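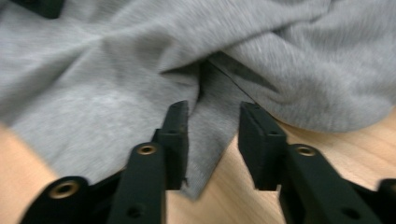 Clothes arrive at Colivum faster than we can fold them, and we are looking for kind, patient people to join our folding table this season. We are a small clothing exchange on the ground floor of the old Strömberg building, and families come to us for school clothes, winter layers and the odd nice thing for an interview. Most of what you'd handle is soft everyday knitwear, like the heather-gray piece bunched up on the wooden table, with its seam running off at a slant and one corner hanging down in a point. You would pick up something like that, give it a good shake, find the shoulders (or the hem, if you are a hem person, and we have both kinds!), and turn it into a neat flat bundle that someone would be pleased to take home.

What you would be doing

Sorting donated tops, sweaters and children's things by size, checking them for holes and missing buttons, folding them to fit our shelves, and writing out the little paper size bands. We send 800 folded pieces out to families each month, so there is always something waiting for you. Shifts last 2 hours, with tea in the middle and usually something baked, and you can sit or stand as you like.

Who we'd love to hear from

You don't need any experience at all. Margit Öberg, who runs the table, learned to fold from her aunt's shop and will happily show you her way, which is tidy and quick and a little bit strict about sleeves. It helps if you like the feel of fabric and don't mind getting fuzz on your own clothes. Gray knits are the ones that keep us busiest, and finding the seam with your fingertips is a knack that comes after an afternoon or so.

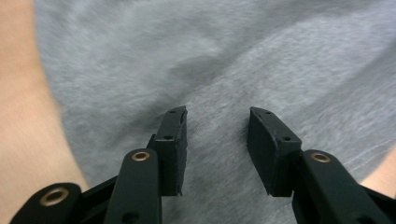

Pay and practical details

Folders are paid by the shift and we cover your bus fare both ways. The number 66 stops right outside our door, and there is a bike rack in the yard behind Vukiston Bakery. The folding room is warm, so dress in layers. We can be flexible about school pickups and appointments, just tell us early so we can shuffle people around.

How to apply

Write a few lines about yourself to Rafferty Ferreira at the Colivum front desk, or come in and ask for him. Tell us which hours suit you and whether you'd like to try a shift before deciding, as plenty of people do. Please get in touch by 08/10/2019. We answer every letter, though it may take us a few days when the donations are piling up.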